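Skip to content Search this site Go

Teaching by Hand

At Ollthorpe, office workers are showing machines how to sort the mail, the files and everything else that lands on a desk

By Daiane Nogueira
12/1/25

Nektarios Petridis spent 13 years in records management before anyone asked him to sort paper for a robot. He does it in two-hour blocks now, mornings only, at a desk on the second floor of Ollthorpe's office. He puts on the wristbands, waits for the tracking to settle and starts.

The job that day was department sorting. Printed sheets with a heading written on them in marker get spread out, grouped and squared into a stack. Petridis has done it enough that he talks through it without looking up.
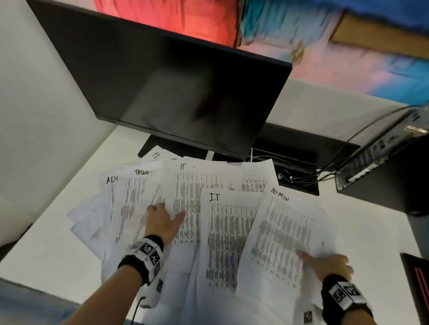 Paper is harder than it sounds. A gripper that can lift a coffee mug all day will crush a sheet or pick up four of them. Ohemaa Darko runs the demonstration program and came to it from a company called Grelden, where she taught arms to pack boxes by remote control. An operator there sat at a station with two handles and drove the arms from across the room.

"Remote control gives you data the robot can use directly, since it's the robot's own motion," Darko said. "But it's slow, and with paper it's awful. You can't feel the sheet. We had good operators who needed 19 tries to turn over one page."

So for paper her group went to bare hands. The square black-and-white markers on the bands tell the software where each wrist is and which way it is turned. Software then works out what a pair of robot arms would have to do to get the same result. The match is never exact. A person drags a sheet with three fingertips and a bit of palm, and the arms at Ollthorpe have two flat fingers each.

The group still uses remote control at the end, to correct the robot when it gets stuck. Wellington Lacerda does most of that work. He takes over when an arm stalls, backs it off, finishes the move and hands control back. Those short corrections go into the training set too, and Lacerda thinks they count for more than the long sessions.

"It already knows how to do the easy part," he said. "I'm only there for the part it gets wrong."

By the end of August the paper project, known inside the company as Pacheco, had 1,696 usable demonstrations. Another 158 were thrown out. Most of the rejects came down to markers the software lost track of when a sleeve or a sheet covered them.

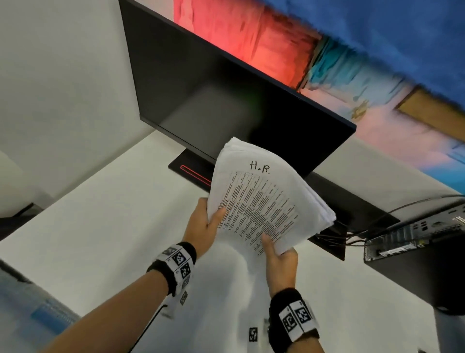

The "H.R." sheet on top of the stack. Marked wristbands let the software follow both hands.

Petridis has been told to work at his normal speed, and he says that took practice. People slow down when they know a machine will copy them. They also get neat. Early on he lined up every corner, and the robot learned to spend half a minute tapping the edges of a stack.

What the robot can do today is modest. Given a small spread of sheets with clear headings, it will usually gather them into the right groups. Curled corners give it trouble, and so does a sheet lying mostly under another one. Osvaldo Cordeiro, an engineer at Ivance, the firm that builds the arms, expects new fingertips to help with the first problem. He wasn't willing to guess about the second.

Darko plans to add staples next.

Comments (4)

rtmarsh
I did remote operation for a warehouse outfit for two years. She's right about not being able to feel anything. You end up watching shadows to tell if you're touching.

Paula K.
Does Mr. Petridis get paid for the demonstrations after the robot is sold, or just by the hour? Would have liked the article to ask.

deskjockey58
Half a minute tapping the edges of a stack sounds like my old supervisor.

L. Whitcomb
How do they handle people who are left-handed? Do they mirror it or need separate sessions?

Contact us | Copyright, all rights reserved | Back to top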